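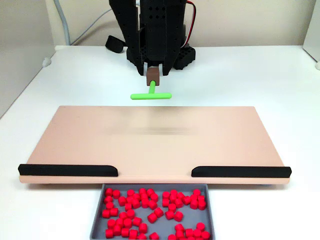
Flinley Game Library: Your Questions, Answered

Reading time: 4 minutes

We opened the lending shelves in October, and the same questions have been coming across the desk ever since, so I finally sat down with a pot of tea and wrote out the answers. If yours isn't covered, please stop in and ask. We like the company.

Who can borrow?

Anyone with an address in Flinley or Plurberg, plus anyone who works in either town. Bring one piece of mail with your name on it and we'll make you a card while you wait. Children can have their own cards too, and they get to sign them themselves, which takes some of them quite a while and is a pleasure to watch.

Does it cost anything?

Borrowing is free. There's a jar on the desk, and what goes in it pays for rubber bands, zip bags and replacement dice, but please don't feel you have to.

How many games can I take, and for how long?

Up to 4 at a time, for 2 weeks. You can renew once by phone unless somebody is waiting. If you're planning a big family holiday and want a few extra, talk to Sarahí Alvarado at the desk. She's been known to bend, especially in the slow weeks after New Year's.

What do you have?

At last count, 624 games. The bulk of it is what you'd expect: card games, word games, checkers, more copies of the same property-trading game than any town could need. Then there's the Evangelista shelf, left to us by a family who played together every Friday night for most of their lives, and that's where you'll find the older and odder things. I could spend a whole afternoon there (and I have). Jigsaw puzzles are on a separate rack by the window, and we've got 200 of those.

What if a piece is missing when I get home?

Call us, or just leave a note in the box when you bring it back. You won't be blamed, I promise! Every box has a contents card taped inside the lid, and we check against it when things come in, but small pieces are slippery customers and we do miss some. We keep a drawer of spare pegs, pawns and counters sorted by color, so there's a decent chance we can make the set whole again the same day.
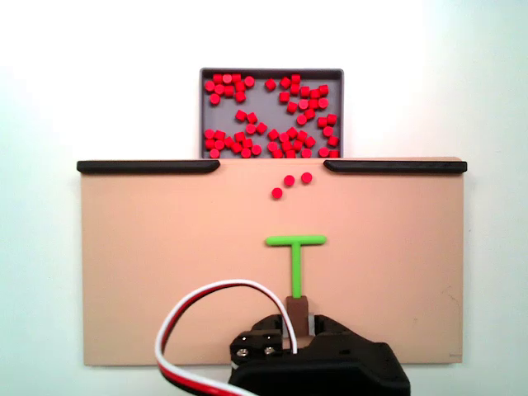

What if I lose a piece myself?

Same answer, really. Look under the couch, look in the vacuum bag if you can stand to, and then tell us. We only ask for a replacement if the whole game is gone or the dog has eaten the board, and even then we'll work something out. A red button has been standing in for a lost pawn in one of our race games for weeks now, and people have started asking for it.

How should I clean a board before I return it?

Mostly, don't! A dry, soft cloth is all a folding cardboard board wants. Water gets into the fold and lifts the paper, and once that starts it never lies flat again. For a hard, smooth board you can use a barely damp cloth with a drop of dish soap, then a dry one right behind it.
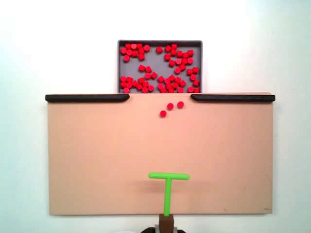 Please skip the spray cleaners, even the gentle ones, and don't try to scrub out old scuffs. They've been there longer than we have. If something sticky has landed on a board — syrup is the usual culprit — bring it back as is and let Milagros Tan take a look. She repaired books for years before she started on our boxes, and she has a patience with old paper that I can only admire.

Can I play at the library?

Yes, and we hope you will. The two long tables are open whenever we are, and there's usually somebody hoping for a partner. Coffee is welcome in a cup with a lid.

Do you teach games?

We do, on Thursday evenings. Lately it's been Sirano, a trick-taking card game that takes ten minutes to learn and then keeps you up past your bedtime. Beginners sit with an experienced player for the first few hands.

Do you take donations?

Gladly, if the game is mostly complete. Please tuck a note inside about anything you know is missing. We can't take video games or anything that has lived in a damp basement.

Comments

Judy P. — Do you have cribbage boards? My dad wants to teach the grandkids.

Flinley desk — We do, Judy, several! Ask for the ones with the metal pegs.

marlow22 — borrowed a puzzle, one piece short, it was in my slipper. sorry

Ruth — Is the Thursday group still on over the holidays?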